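Early Learning Environments
Handout 7: Baskets, Blocks and the Clear Table

Read this before the practical session. Bring it with you, along with your observation sheets from the Drollthorpe visits. The sections on storage and cleaning will come up again in Handout 8.

1. What we mean by a tray activity

A tray activity is a small set of materials kept together in one container, brought to a table, used, and put back in the same container. The child should be able to do every part of it without asking for help. That includes carrying it from the shelf and returning it.

The term covers a lot of things. Spooning dry beans from one bowl to another is a tray activity. So is matching lids to jars. In this handout we stay with the plainest version, a few painted blocks and a basket. It is cheap, it has few parts, and students can set it up in a minute and watch several children use it in one morning.

The activity has four steps:

The child carries the basket to the table.
The blocks are taken out and placed on the table.
The child works with the blocks for as long as he or she wants.
The blocks go back in the basket and the basket goes back to the shelf.

Most of your notes will end up being on step three. Steps one and four deserve at least as much attention. In the Drollthorpe observations, nearly 30 of the written records stopped at the moment the child finished building. We have no idea from those records whether the blocks went back.

2. The table

Use a table with a plain, light surface. White or pale gray is fine. Strong wood grain, printed cloths and plastic placemats with pictures all compete with the materials. A child who is sorting by color does better when the only colors on the table are the ones being sorted.

Clear it fully before the basket arrives. Paper, cups, pencils and yesterday's name cards should all go somewhere else. Wipe it down. Small scuffs in the finish don't matter, but crumbs and grit do, as they get under the blocks and into the basket.

Leave open space. The basket should take up one side of the table and the work should happen on the other. If the basket sits in the middle, children build around it or inside it, and the activity turns into something else. (That something else may be worth watching, but write it up as free play.)

Check the height. Seated, the child should be able to see down into the basket without standing up.

3. The basket

A shallow woven basket is the usual choice. Low sides let small hands reach in from any direction. A rectangular one lines up with the shelf edge and is easier to put back in the same spot than a round one.

Look at the rim first. A thick braided rim gives the child something to grip and keeps the ends of the weave tucked in. Run your whole hand around it, inside and out. Any end that catches your skin will catch a child's. Trim it flush with small clippers, and if more than one or two have come loose, replace the basket.

Next look at the floor of the basket. Open weaves let dust fall through, which is good, but they also let small items through or trap them. Blocks are too big for that to be a problem. Beads and buttons need a lined basket or a solid tray.

Woven baskets don't like water. Brush them out with a dry, stiff brush. If something sticky gets on one, use a barely damp cloth and let it dry in the open air, right side up, away from the heater.

Plastic bins are allowed. They are easier to wash and most centers own plenty of them. They are also loud when a block is dropped in, and in a room with several tables going at once that adds up. If you use them, put a piece of felt in the bottom.

4. The blocks

Start with three cubes of the same size in three clearly different colors. Red, blue and green are the usual ones. Keep the size the same so that color is the only difference. If you change two things at once (a big red one and a small blue one) you can't tell from the child's sorting which difference he or she was working with.

Painted wood is pleasant to handle and has enough weight to stay where it is put. Matte paint is better than gloss, which gets slippery. Check the corners and edges for chips each week. Paint flakes on the table or in the bottom of the basket mean the blocks need to be looked at one by one before they go out again.

The Tretex sets in the supply closet are fine for this. The Bangash sets have more colors, including two blues that are hard to tell apart on a dark afternoon. Save those for the older group.

5. Layout

The layout in the second and third pictures below is the one to copy in the practical: basket on one side of a light table, green, red and blue cubes out on the open part in a rough line.

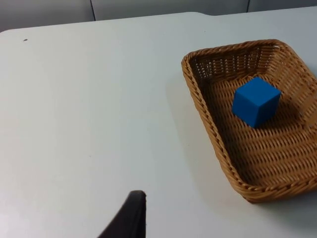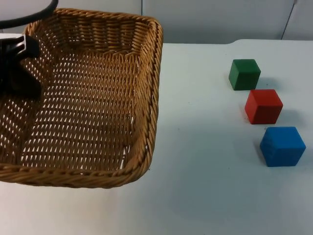
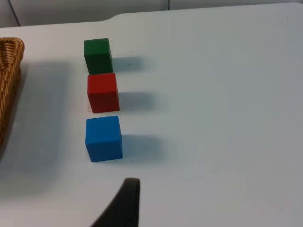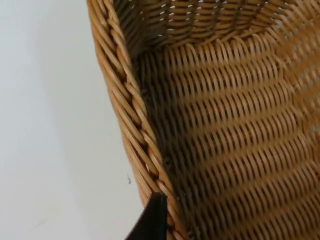

Dela Kpodo wrote back on an earlier version of this handout that the line of cubes worried her a little. If the adult puts the blocks out in a line, she said, most children will keep the line, and then you are recording your own arrangement. She sets the full basket down and lets the child take the blocks out. Her other point was that three is a very small number for a four-year-old who has been doing this since September, and that we should say so.

Both points are fair. For the practical session you will be working in pairs with other adults, and a fixed starting layout lets us compare notes afterward. When you are with children, follow her method. Put the basket down with the blocks in it and sit back. For children who already sort three colors with ease, go up to five or six blocks before you think about adding a second shape.

6. What to watch for

Write down what the child does, in order, in plain words. Leave out what you think the child feels about it. "Took blue out, put it near edge, took red out, put it on blue" is a good note. "Enjoyed stacking" is not much use to anyone reading it later.

Some things that are easy to miss:

Which hand is used, and whether it changes when the block is on the far side.
Whether the child lifts the blocks or pushes them along the table.
Whether the gaps between blocks are adjusted after they are put down. Many children will go back and close a gap that looks wide to them.
Whether the child looks at the basket before reaching for it at the end.
Whether the blocks are placed in the basket or dropped from above the rim.

The last one changes a good deal over the year. Younger children tend to let go early, as soon as the hand is over the basket. Later they lower the block to the floor of the basket before opening the hand. Note it each time. It takes two seconds and it gives you something solid to show at a parent meeting.

Where you sit affects what you can see. From straight across the table, a near block can hide the ones behind it, and the nearest one always looks biggest. From the side you see the order and the gaps but may lose part of the basket. If two of you are observing, sit in different places and compare afterward. You will disagree on spacing more than you expect. Mark your seat on the sheet with an X.

7. Putting away

Putting away is part of the activity. Show it the first time, slowly, with no talking. Pick up one block, place it in the basket, go back for the next. Then carry the basket with both hands, one on each short side, and set it on its place on the shelf.

Don't put the blocks away for a child who has wandered off. Go and get the child, quietly, and walk back to the table together. If it's the end of the morning and the coats are already on, leave the blocks where they are and finish after lunch. At 11:40 nobody does this well, adults included.

A strip of tape on the shelf, the same length as the basket, helps for the first month. Take it off when the children stop looking for it.

Count the blocks into the basket at the end of the day. A basket that goes out short in the morning causes more trouble than it seems it should, and the missing one is usually under the radiator.

8. Practical session

Work in pairs. One person handles the materials and the other records, then trade. Do the full sequence four times each, and change one thing per round:

Round 1: the layout in section 5, cubes in a line.
Round 2: cubes in the basket to start.
Round 3: cubes in the basket, basket moved to the other side of the table.
Round 4: as round 2, with the recorder in a different seat.

Write each round on its own sheet. Keep the notes short. When both of you are done, swap sheets with another pair and see whether you can repeat one of their rounds from the written notes alone. Where you get stuck, write on the sheet what was missing.

Tables need to be cleared by 3:15 for the Nistari music group. Please wipe them as you would for a class.

Written work

Write up one round from the practical and one real observation from your placement, 800 words for the two together. Attach the sheets. Spelling on the sheets won't be marked, but I do need to be able to read them – pencil is fine, pale pencil isn't.

If your placement has no woven baskets, use whatever the room uses and say what it is. Borrowed baskets are on the low shelf outside my office. Sign for them on the clipboard and brush them out before they come back.

Cinzia Pagano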